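Equipment Planning Assistant (part-time, fixed term)
Wadham Home Robotics Trial

We are looking for someone to help plan and price the equipment for the next stage of our household robot work. The job is mostly quotes, spreadsheets and phone calls with suppliers, with regular time in the test apartment so that you know what you are pricing.

The post runs until the end of July. Hours are 13 per week, and up to 3 of those can be worked from home. You will report to Mahsa Talebi, who holds the equipment budget.

What you will do

Keep the equipment list current. It has 88 lines at the moment, from fingertip pads to door hardware, and several are out of date.

Get written quotes for a second arm and gripper set, including spares, shipping and service cover. We want purchase and lease prices side by side.

Compare the service terms offered by Skoter and Parura, our two shortlisted suppliers, and write up the differences in plain language.

Work out what the bathroom and laundry tasks use up in a month: towels, baskets, cleaning supplies, replacement pads.

Sit in on test sessions and note anything that affects what we buy, such as reach, clearance near glass, and how wide the fingers need to open.

What we need from you

Experience with purchasing, facilities or lab supplies. Two years is enough.

Comfort with spreadsheets and with asking a supplier the same question twice.

You do not need to program or to have worked with robots before. If you have handled a service contract for any kind of machinery, tell us about it in your letter.

Where you will be working

The test apartment is on the ground floor of the Yuan building. Most of the current sessions are in the bathroom. 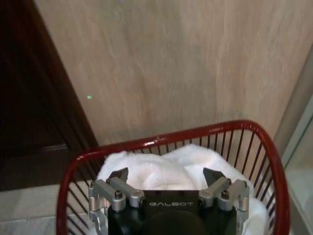 Gripper over the towel basket. 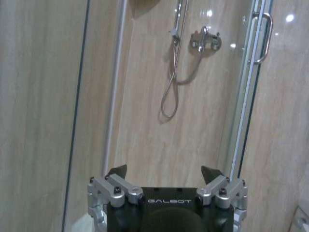
Gripper at the shower enclosure.

How to apply

Send a resume and a one-page letter to Lacey Sowerby at the Wadham front office by 4th February. In the letter, describe one purchase you planned from first quote to delivery, what it was budgeted at and what it came in at. Please do not send confidential price lists from a past employer.

Interviews will be in person and include a short exercise with two sample quotes. You may bring a calculator. Travel to the interview is paid up to 70 dollars with receipts.

Questions about hours or pay should go to Lacey. Questions about the equipment list should go to Mahsa.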